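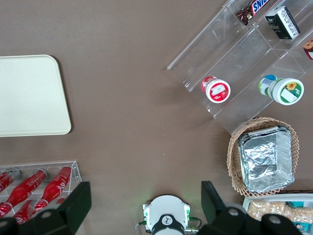

Four bottles and a brown table

4th November – posted by the Irkcombe Hoarder
Print this post | E-mail this post

I own a clear acrylic rack with tiers, bought in January to make me a tidier person. It has made me a person with a rack. The red bottles, meanwhile, are lying down in a holder next to the cream tray, which has nothing on it at all. I cleared the middle of the table 2 hours ago and now daren't put anything there.

Tomorrow, the shelves – or possibly the tray.

Comments (2)

stakurside_sal: Leave the tray. Mine filled up in 9 minutes.

Drutstead Dabbler: Where did you get the rack?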